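Home | News | Workshop | Funding | What's On | Contact

We use cookies to keep this site working and to see which pages people read. Accept | Manage settings

Plarkham makers put gripper arm at top of equipment list

The Plarkham Workshop has settled its equipment plan for the coming year, and a two-finger gripper arm has gone straight in at number one. It's the biggest single thing the members have ever planned to buy, and the mood at the June meeting was closer to a birthday party than a budget night!

The arm on the list is the Grultier, a bench-top model that the workshop hopes to have bolted down before the autumn classes start. The plan puts 2,000 pounds aside for the arm itself and a further 963 for everything that goes with it: a mounting plate, spare fingers, an emergency stop, cabling and a decent second-hand computer to run the simulator.

That last item got the longest discussion of the evening. Members have been trying out jobs in simulation all spring, and most of them now want the simulator kept on after the arm arrives, so that beginners can make their mistakes on screen and book time on the real thing once they're ready.
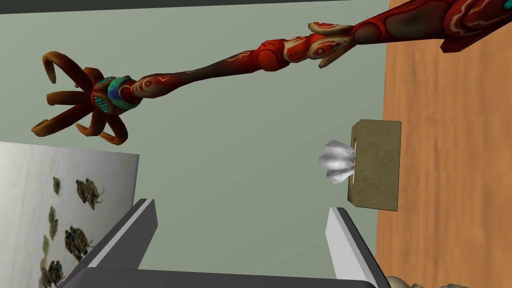
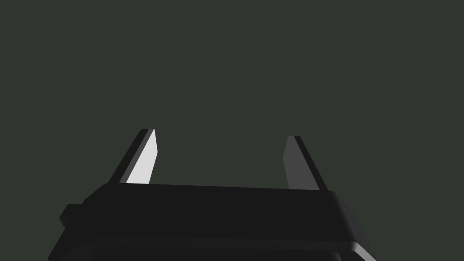 Two simulated views, both with the gripper's fingers apart.

Two other arms were looked at. The Vorex came out well on strength, but its fingers are sold only as a matched set with the wrist, and replacing a worn pair would have eaten a whole term's materials money. The Veres was cheaper to buy and lovely and quiet, though it needs a yearly service at the maker's own depot and would be away for weeks at a time. The Grultier can be looked after on site with ordinary tools, and that swung it for nearly everyone in the room.

Money is coming from three places. Part has been saved from class fees, part is a small equipment grant from the town fund, and the rest will be raised by members through a sponsor-a-part scheme at 80 pounds a share. Anyone who takes a share gets their name on the bench and first pick of the evening slots when the arm opens for booking.

There's plenty still to sort out. The bench by the back windows has to be strengthened, the sockets on that wall need checking by an electrician, and the insurance has to be changed before anyone under 18 can use the arm. Delivery is quoted at six to eight weeks from the order, so the workshop would like the shares taken up by the end of the month.

Further down the list are a new extractor for the laser cutter, a proper set of storage drawers and a replacement kettle. The kettle has already been bought.

A taster evening on the simulator will be held at the workshop from 7pm, with the date to go up on the What's On page. No experience needed, and it's free to come along.

Contact us | Privacy | © Plarkham News | Back to top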